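Prüfliste Haushaltsarbeiten mit Greifarm, Stand März
Standort: Anum, Versuchsküche
Prüferin: Mareike Stüber
Gegenprüfung: Jörg Hagedorn
Bewertung: erfüllt / mit Auflage / nicht erfüllt

Geltungsbereich
Die Liste gilt für Abräumen, Umsetzen und Wischen auf Arbeitsflächen in Küchenhöhe. Kochstellen, Messer und Glas sind ausgenommen. Bewertet wird, ob der Arm eine Aufgabe ohne Eingriff einer Person ausführen kann und ob er dabei sicher bleibt. Beides wird getrennt eingetragen.

1. Not-Halt und Arbeitsraum

1.1 Not-Halt von beiden Seiten der Arbeitsfläche erreichbar
erfüllt
Kommentar: Taster links saß zu tief, wurde versetzt. Beschriftung fehlt noch.

1.2 Arm bleibt nach Not-Halt in Position, kein Nachsacken
mit Auflage
Kommentar: Im ausgestreckten Zustand sackt das Handgelenk 3 mm ab. Zulässig, solange keine Last über der Kante hängt. Nachmessen nach Bremsentausch.

1.3 Bodenmarkierung vorhanden und lesbar
erfüllt

1.4 Geschwindigkeit bei Anwesenheit einer Person auf 50 mm/s begrenzt
erfüllt
Kommentar: Begrenzung greift auch nach Neustart der Steuerung. Bei der letzten Prüfung war das nicht der Fall.

2. Leitungen und Befestigung

2.1 Kabel am Handgelenk frei von Scheuerstellen
erfüllt

2.2 Zugentlastung am Sockel
nicht erfüllt
Kommentar: Schelle lose. Hagedorn zieht nach und dokumentiert das Drehmoment. Bis dahin kein Betrieb ohne Aufsicht.

2.3 Kamera am Handgelenk fest, Linse sauber
erfüllt
Kommentar: Reinigung vor jedem Durchgang, nicht nur morgens. Fettfilm führt zu falschen Abständen bei hellen Gegenständen.

3. Feste Gegenstände

3.1 Becher aufrecht umsetzen
erfüllt
Kommentar: Leere Becher problemlos. Gefüllte Becher wurden nicht geprüft, die Freigabe umfasst sie nicht.

3.2 Dose in Schublade legen
mit Auflage
Kommentar: Schublade muss vorher von Hand geöffnet werden. Damit ist die Aufgabe nach unserem Maßstab nur teilweise automatisiert. Brøndum sieht das anders und möchte das Öffnen als eigene Aufgabe werten. Offen.

3.3 Teller stapeln
nicht erfüllt
Kommentar: Ab dem dritten Teller Kantenkontakt. Aufgabe bleibt gesperrt.

4. Weiche Gegenstände

4.1 Lappen von ebener Fläche aufnehmen
mit Auflage
Kommentar: Gelingt, wenn eine Falte hochsteht. Liegt der Lappen glatt, fahren die Finger auf die Platte. Kraftbegrenzung hat jedes Mal angesprochen.

4.2 Stoffbeutel greifen und umsetzen
mit Auflage
Kommentar: Von 70 Versuchen wurden 6 abgebrochen, alle wegen unsicheren Griffs am Gewebe. Grobe Jute gibt zwischen den Fingern nach, der gemeldete Öffnungswert sagt deshalb wenig über den Halt aus. Zielwert für den Anpressdruck bei losem Gewebe fehlt im Datenblatt von Undmont. Anfrage läuft über Finn Seidel.
Für den Haushalt heißt das: Ein Beutel lässt sich verschieben und mit Einschränkung anheben. Einräumen in ein Fach ist noch keine Arbeit, die man der Maschine überlassen kann.

4.3 Erkennung des Beutels gegen den Untergrund
mit Auflage
Kommentar: Dunkelgrauer Marmor mit feinen weißen und rostorangen Adern ist für die Kantenerkennung ungünstig, dazu kommt Blendung auf dem Stein. Der hellbraune Beutel hebt sich farblich gut ab, ein weißes Kärtchen hinter dem Saum dagegen kann als Teil des Beutels gewertet werden. Bei der Auswertung den Umriss von Hand gegenprüfen.

4.4 Zustand der Greiferfinger
mit Auflage
Kommentar: Schwarze Beschichtung verkratzt und an den Kanten abgeplatzt, darunter graue und weiße Stellen. Auch die Innenseiten der Fingerblätter haben kleine Abplatzer. Auf Grate prüfen, bevor wieder mit Gewebe gearbeitet wird. Ersatzfinger bei Mikkelsen angefragt.

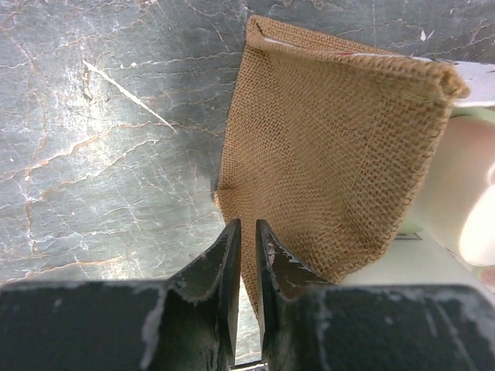

5. Wischen

5.1 Fläche trocken abwischen, Hindernisse umfahren
mit Auflage
Kommentar: Nur bei leerer Fläche. Kleinteile werden mitgeschoben.

5.2 Fläche feucht abwischen
nicht geprüft
Kommentar: Spritzschutz am Handgelenk fehlt.

6. Gesamtbewertung

Betrieb unter Aufsicht: zulässig nach Erledigung von 2.2
Betrieb ohne Aufsicht: nicht zulässig
Freigegebene Aufgabe ohne Auflage: 3.1

Anmerkung Hagedorn: Die Zeiten liegen bei allen Aufgaben über denen einer Person. Für die Sicherheit ohne Belang, für die Frage nach dem Nutzen schon. Bitte ab der nächsten Prüfung eine Spalte dafür vorsehen.

Anmerkung Stüber: Spalte wird ergänzt. 4.2 und 4.4 zusammen wiederholen, sobald die neuen Finger montiert sind. Verteiler: Seidel, Brøndum, Eichhorn.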